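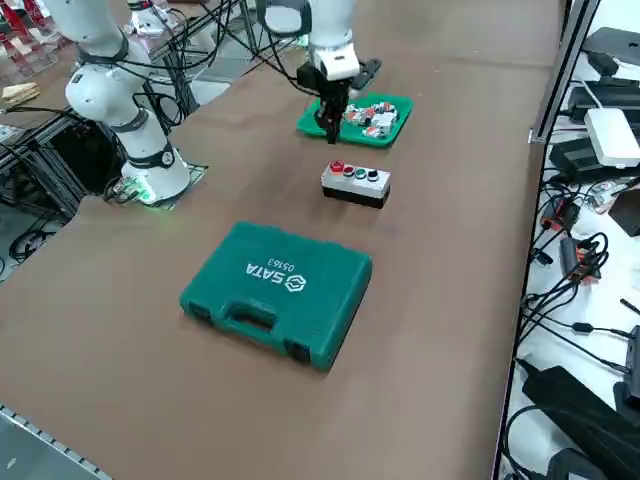
Sorting a mixed box of small parts

I love this job. Give me a shoebox full of screws, fuses, connectors and mystery bits and I'm happy until dinner! If you've got a box like that in the garage, you can get it under control in one evening, and you don't need fancy drawers to do it.

What you need

A shallow tray with a lip, a stack of small zip bags, a marker, masking tape and good light. My last box held 830 pieces and I used 13 bags, so don't go overboard.

Step 1. Tip out a handful

Only a handful! Pouring out the whole box feels great for a minute and then you're stuck with a mountain. Spread the parts one layer deep.

Step 2. Sort by kind first

Screws with screws, electrical with electrical. Forget about size for now. Anything you can't name goes in a "later" cup, and you keep moving. Hazel Kowalczyk taught me to set a timer for 10 minutes per handful, and it really does stop the daydreaming.
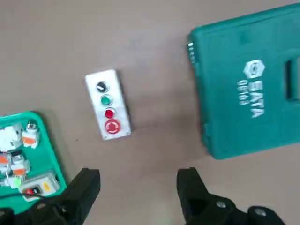 Step 3. Split the big piles

Once a pile fills your palm, divide it by size or thread. Small piles can stay mixed. I have one bag marked "springs, all sorts" and it has never let me down.

Step 4. Label everything right away

Write on the tape before you fill the bag (marker on a lumpy bag is hopeless). Put the plain name first, then the size: "wood screw, short" beats a part number you'll forget by November.

Step 5. Go back to the cup

Now it gets fun! Half of the mystery bits will make sense after you've handled everything else. Bag the rest as "unknown" and look again in a few months. Mine is down to a brass thing with two holes, and if you recognize it, please write to me.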